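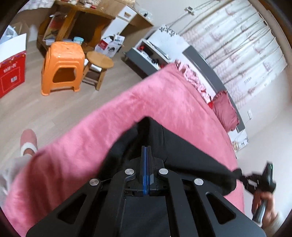
Chapter 4
Gathering Examples

Sooner or later every course on robot learning arrives at the subject of laundry. Students who signed up for equations are often sorry to hear it. A piece of black fabric on a pink plush bedspread has no fixed shape, no obvious corners and no interest in your loss function, and a policy that is going to handle it must first be shown how, many times, by a person with a gripper in hand.

This chapter is about that person's work. We follow one collection effort, the Mengal set, from the first bedroom to the final count. Areeba Bhutto and Eskil Åberg planned for 901 demonstrations. They kept 844. Section 4.3 covers the others, which taught the authors a good deal and the model nothing.

Three questions run through the chapter:

What counts as one example, and when does it start and stop?
How much should the rooms differ? A lab table is tidy. A bedroom has stools, open boxes, a drawer left out and someone's slippers — all of which the camera will faithfully record.
When two people fold the same shirt in different ways, which of them is right?

The last question took up most of a Thursday and is treated, more calmly, in Section 4.5.

Before you read on

You will need the episode format from Chapter 3. Readers who skipped it may go back now; we will wait.

4.1 What Is a Demonstration?

A demonstration is a recorded sequence of observations paired with the actions taken at each step.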